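研究所について

Zirkitel布地操作研究所は、衣類のようにやわらかく形の定まらない物をロボットに扱わせる方法を研究しています。代表はウンヌル・ヘデゴー、学習手法の担当はオデット・コレです。

硬い部品であれば、位置と向きが分かれば把持の計画が立ちます。衣類は引くたびに形が変わるため、その方法だけでは足りません。当研究所では、人が両手に把持具を持って作業し、手元のカメラ映像と把持具の軌跡から動作を学習させています。中綿入りの上着やキルト地は、つまんだ一点から広い範囲にしわが伸びるので、主要な対象の一つとしています。
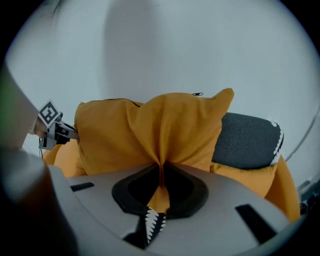 学習に用いる手法「Lunance」は、左右の把持具の動きを別々に予測せず、2点間の布の張り具合を介してまとめて予測します。現在の学習データは1,424件、対象の衣類は18種類です。片手ずつ予測する従来の構成と比べ、持ち替えの途中で布を落とす失敗が減りました。一方、裏返った袖の扱いには課題が残っており、ヨランダ・リオスの班が取り組んでいます。

評価の手順と結果は9月に技術報告として公開する予定です。共同研究や見学のご相談は、オークポート事業所の窓口で受け付けています。

最終更新:2026年6月15日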